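Tivby Play Blocks, Murkovstead Set

Hi, and welcome to my little corner of the shop! I've been making wooden play blocks under the Tivby name for a good while now, and the Murkovstead set is the one I get the most mail about. It's a big, heavy, plain box of blocks for kids who like to build towers and then knock them down again (so, all of them). No letters, no numbers, no stickers. Just good shapes in good colors, sanded until I'm sick of sanding.

I started the set in June with one idea, a block that a small kid can pick up with one hand and that still feels like something when you set it down. My first tries were too light. They slid all over the place, and one sneeze took down a whole castle. So I went up to a denser wood and made everything a hair wider, and I've been happy ever since. 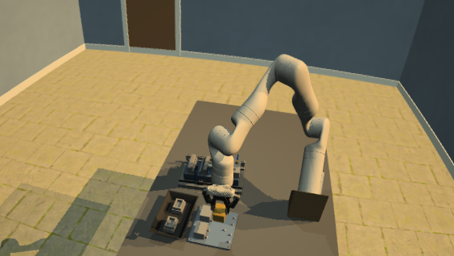

Color took me longer than the shapes did, if you can believe it. I went back and forth for weeks, and my kitchen counter was covered in paint swatches the entire time. What I kept coming back to was how well a warm color shows up on dark furniture. An orange-yellow cube on a dark brown table jumps right out at you, even when it's a small one, and that matters a lot when you're cleaning up at the end of the day and want to get every last piece back in the box. So the warm shades went in first, and I picked the rest to go with them. There's a brick red, a soft green, a cream, and a blue that I remixed more times than I'd like to admit.

What you get

The set has cubes, tall blocks, flat planks, half rounds, and arches, plus 2 long beams for bridges. The beams are my favorite part. Kids figure out pretty fast that you can park a car under them. Everything packs into a lidded box with rope handles, and the full box weighs 15 pounds, so please lift it with both hands and don't store it on a high shelf!

Every size is worked out from the small cube. Two of them stacked match one tall block, and a plank is as long as four of them in a row. You don't have to explain that to anybody. They'll find it out on the rug.

Finish and care

I use a water-based paint in thin coats and then a clear wax on top. Wipe the blocks with a damp cloth and let them air dry. Don't soak them and don't put them in the dishwasher (yes, I've been asked, and yes, somebody had already tried it). The wax wears down where little hands grab the most, and you can rub in a bit more whenever they start to look dull. Any plain beeswax works fine.

Small dents are going to happen. I think they look nice. If one gets a rough edge, a few strokes with fine sandpaper will fix it.

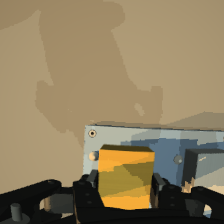
Will it work with blocks I already have?

Mostly! Murkovstead lines up with my older Konberg set, so you can mix those all day long. The Testa minis are smaller and won't match up at the joints, but they make great chimneys and fence posts.

Shipping and returns

I've sent out 2,000 boxes so far, and I still pack each one myself. Orders leave my shop within 7 days. If a piece shows up cracked or chipped, drop me a note with your order number and I'll mail you a new one, no need to send the old one back. Single replacement pieces are for sale too, in every shape and color, for when one goes missing at Grandma's house.

Page updated July 5, 2020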